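**Which gripper for picking memory sticks and CPUs out of old towers?**

We take apart desktop towers for parts and have one arm set up over an aluminum bench. The tower lies on its side with the panel off, and the arm works straight down into it. A fixture plate sits to the left of the case for the parts that come out.

I have two grippers on loan until March, a Jalex two-finger electric and a Horrocks with the longer stroke. I can only keep one. The controller is a Ristano and it talks to both.

What I have so far:

- Jalex: good on memory sticks, fingers are short, and the body gets close to the drive cage when I work at that end of the board.
- Horrocks: reaches down fine, but the fingertips flex and I lose the stick in 4 tries out of 10.

Camera is fixed, looking down at the bench. I have not tried a wrist camera. The part I care about most is the CPU socket, with the retention frame already lifted.
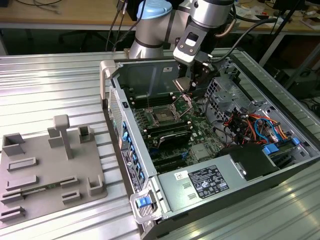

Lerkine_bench asked in a comment whether the tool center point had been taught again after each gripper swap, or only typed in from the data sheet.

Typed in from the sheet, both times. I can redo it if that matters.

### Answer 1 (accepted)

It matters. Teach it again before you compare anything. Sheet values are for the bare flange, and any bracket between the wrist and the gripper moves the point. I had 6 mm of error from a bracket I forgot to add, and I blamed the fingers for a month.

After that:

1. Put the same fingertips on both if the bolt pattern allows it. Otherwise you are comparing tips.
2. Drop the closing speed before you drop the force. Memory sticks slip when the fingers hit them fast.
3. Run the CPU and the memory as separate tests. A gripper can be fine at one and useless at the other.
4. Check the sides of the gripper body against the drive cage and the rear wall with the jaws fully open – that is the widest it will ever be.

For the CPU I would not use fingers at all if you have air on the bench. A small suction cup lifts straight up and stays away from the socket pins.

If you have to pick today, keep the Jalex and make longer tips for it. Flex in the Horrocks is harder to fix.

### Answer 2

Agree on the suction cup. Also look at your payload setting in the Ristano. Mine was left on the old tool and the arm sagged a little at full reach. Program 3121 in the samples folder has a payload check, takes a few minutes to run.

### Answer 3

I just use the Horrocks for everything, works ok for me. Mostly hard drives though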